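Rainwater for the Garden Beds at Brorau Hall
Student project report, 06/06/2021

1. Background
The garden beds behind Brorau Hall are watered from the tap. Our group wanted to know if rain from the shed roof could replace part of that water. We looked at one growing season and kept the budget small.

2. Method
We put a Getix rain barrel under the downspout and read the level every morning. The barrel holds 70 gallons. When it was full, we emptied it into a larger tank that we got secondhand from Sorholm, a farm supply store on Acuña Street. A simple gauge on the fence gave us the rainfall. The beds were watered by hand, and each watering can was written down in the log.

3. Results
Over 12 weeks we collected 2,426 gallons. The beds used more than 2,000 gallons in the same period, so on paper the roof gave us enough. In practice the timing was bad. Most of the rain came in the first half, and the tank overflowed twice. Later there was a dry stretch and we had to go back to the tap.

The screen on the downspout clogged with maple seeds – we should have checked it more often. One weekend reading is missing from the log and was filled in with the average of the days before and after.

4. Next steps
A second tank would help more than a bigger roof area. The next group should also move the gauge away from the fence, where the wind affects it. The barrel has to be drained in November, before the first hard frost, and the hose stored inside the shed.
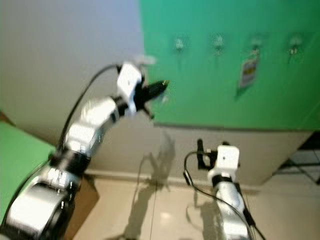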